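Do you need a clip hanger for socks?
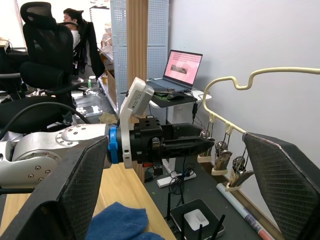

Anselmo Ticona

I put off getting one of these for years. A plastic hanger with little clips dangling from it looked like one more thing to tangle in the closet, and the claims made for them (no more lost socks!) are silly. A sock that went missing before the wash will still be missing after it.

I do use one now, with reservations. The cream one with metal clamps holds a sock well enough. Clip it by the cuff, right at the edge, and only one sock per clip. People will tell you to hang by the toe so the cuff doesn't stretch. I tried both ways through November and couldn't see any difference, except that the toe way left a dent I could feel in my shoe.

Smooth the sock out on the table first. A balled-up sock goes into the clip crooked and stays damp in the folds – mine did, anyway.

Keep the hanger a hand's width off the wall. Thick knitted socks take all night whatever you do, and mine were still clammy at the heel after 15 hours in the back bedroom.

As for the fancy ones with 3 tiers, I'd skip them. The cords twist together the first time you put the thing in a drawer. A chair back dries socks too.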